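Checking and Refitting a Flexible Hose Assembly

Trastdale Workshop Notes
Thursday, February 1, 2018

A ribbed hose will put up with plenty of bending in the middle. The trouble nearly always starts at the ends, where the hose meets a fitting and can't move as freely. These steps are for a short assembly that you have already taken off the machine. They apply to low-pressure air and drain hoses only. Do not use them for fuel, hydraulic or pressurized steam lines.

What you need: a clean rag, a soft brush, a flashlight, a tape measure, a flat screwdriver and 2 new clamps of the correct size. We use the Fovitz band clamp, but any clamp with a smooth inner edge will do.

1. Brush the dirt out of the ribs, then wipe the hose from end to end. Dirt in the grooves hides cracks, so don't hurry this part.

2. Hold the assembly by both ends and let the middle relax. Look for a natural twist. If one end wants to turn when you loosen your grip, the hose was probably fitted with a twist in it and should go back on without one.
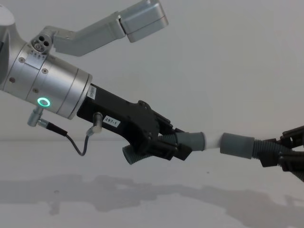
Page 26

3. Bend the hose gently, a little at a time, and look down into the grooves with the flashlight. Light surface marks are fine. A crack that opens when you bend the hose means it needs to be replaced. Pay most attention to the last few ribs before each end.

4. Look inside both ends. Flaking, soft spots or a loose inner layer are all reasons to throw the hose out.

5. Measure the replacement against the old hose with both lying flat. Ribbed hose stretches, and a piece measured under tension will come up short. Ours is cut at 300 mm for the Hendus extractor – check your own before you cut.

6. Slide both clamps on before you push the hose onto the fittings. Push each end fully home, set the clamp behind the lip of the fitting, and tighten until the hose no longer turns by hand. Stop there. Overtightening cuts into the rubber.

Spare hoses should be stored flat and out of the sun. The ones we hung on a nail last August took a set at the bend and never came straight again.

Next: cleaning the Bukhari filter housing.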